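Branow parallel gripper kit, 200 series

Part group: end effectors, light duty
Supplied as: kit, unassembled
Designed by: Clyde Crenshaw, Flodska workshop

The Branow is a two-finger parallel gripper for small arms of the kind built at home or in a shared workshop. It bolts to a flange bracket at the wrist and takes power and signal through one cable. It was drawn up for dismantling work on old desktop computers, where the fingers have to go down into a case from above and come back out without catching on the cabling.

Body and fingers are separate parts. The standard fingers are straight and can be swapped without taking the body off the bracket. Blank fingers are also sold for those who want to cut their own tips.

Specification

Finger pairs in kit: 2
Grip force, maximum: 10 N
Cable length: 400 mm
Supply: 12 V DC
Position feedback: yes, through the Dvorak driver board
Rated life before bushing change: 200 hours

The driver board is not included. Any Dvorak board from revision C onwards will do. Earlier boards will move the fingers but do not report position, and the force limit cannot be set on them.

Fitting

Mount the bracket first, then offer up the body. Tighten the bracket bolts evenly. Leave a loop of cable between the wrist and the bracket, long enough for full wrist rotation in both directions. Run the homing routine with the fingers clear of the work – the body closes fully once before it opens.

For work inside a computer case, lay the tower on its side with the panel off and set the approach height above the tallest part on the board. Teach the retreat path before the approach path. Drive cages and power cables stand higher than most of the board and should be marked as keep-out areas in the arm software. 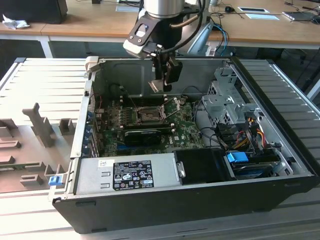
Can the gripper be used on an arm other than the Gekden?

Any arm with a matching bolt pattern and a spare 12 V line will take it, and adaptor plates are sold separately for the two other common patterns.

Maintenance

Wipe the slides with a dry cloth after each session. Do not oil them. Bushings are replaced as a pair, and the body must be homed again afterwards. Finger bolts should be checked every 1,000 cycles. A notch in the travel usually means grit in the left slide.

Changes since May

The body screws are now one length throughout. The cable exit has moved to the side of the body following a report from Yolanda Fitzsimmons, whose cable wore through at the old rear exit. Owners of the earlier body can order the side cover alone.

Spares

Finger pair, straight
Finger pair, blank
Bushing pair
Side cover
Cable, 400 mm
Flange bracket with bolts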